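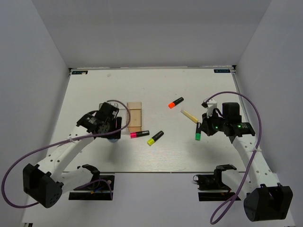 Two white robot arms at the front of a white tabletop.

What Happens to Money You Lend to the Post Office?

Suppose you have 100 coins. You could spend them on gum. You could put them in a sock. Or you could hand them over a counter, get a piece of paper back, and go home with no coins and no gum.

People choose the paper all the time. It's called a savings certificate, and it is a bit less silly than it sounds.

What the paper says

A savings certificate is a promise. You lend your money to a bank, a post office or a government for a set time, and the paper says you will get it back later with some extra on top. The extra is called interest. Grown-ups get quite excited about interest, which is odd when you see how slowly it moves.

The day you get your money back has a name too. It is the day the certificate "matures." Cheese does the same thing, and so, we are told, do older brothers.

A story with a post office in it

In the town of Lastdale there is a girl called Neusa Quintana. One January her grandfather gave her 900 coins, along with a long talk about not wasting them. Neusa went to the post office and asked the clerk, Masaru Ebihara, what she could get.

Mr. Ebihara said she could buy a certificate that paid 40 coins a year for every 1,000.

Neusa pointed out that she had 900.

Mr. Ebihara agreed that this was so. Then he did the sum on the back of an envelope. Each 100 coins would earn four coins a year. Nine lots of four made 36. After one year she would have 936 coins.

"That's all?" said Neusa.

"You don't have to do anything for it," said Mr. Ebihara. "You can be asleep."

She bought the certificate. Her grandfather signed the form, as an adult usually has to sign when the saver is a child.

Interest on the interest

Now look at the second year. If Neusa leaves the 36 coins where they are, the post office pays interest on those as well. So in year two she earns 36 coins again, plus a little more than one coin extra.

One coin is not going to change anybody's life. But the extra gets bigger each year, because there is more money there to earn it. This is called compound interest. It is very dull for a long while and then it gets rather good, like some books.

Can you change your mind?

Sometimes. With many certificates you can ask for your money early, but you may have to give up part of the interest. Some won't let you out at all until a certain time has passed. The rules are printed on the form in small letters, and it is worth getting somebody with good glasses to read them with you.

If you move, you can often have your certificate moved as well. Neusa's cousin went from Fiststead to Grurnon, and his savings followed him. They got there after his bicycle but before his winter coat.

What if you lose the paper?

Tell the post office. They keep their own record of who bought what, so your money isn't gone. You will have to fill in another form, though. There is always another form.

Words to know

Deposit: the money you put in.
Interest: the extra you are paid for lending it.
Mature: to reach the day when you get everything back.
Nominee: the person you choose to receive the money if you die. It's a gloomy box to fill in, but it only takes a minute.

Try it yourself

Neusa's friend Ahuja has 100 coins and a certificate that pays four coins a year. He takes his four coins out every year and spends them on gum. How many coins will he have in the certificate after ten years, and how much will he have spent on gum?

Answer at the bottom of the page, so no peeking.

Ask a grown-up how much interest their own savings earned last year. Some will know. Others will suddenly need to check on something in the kitchen.

(100 coins in the certificate, and 40 on gum.)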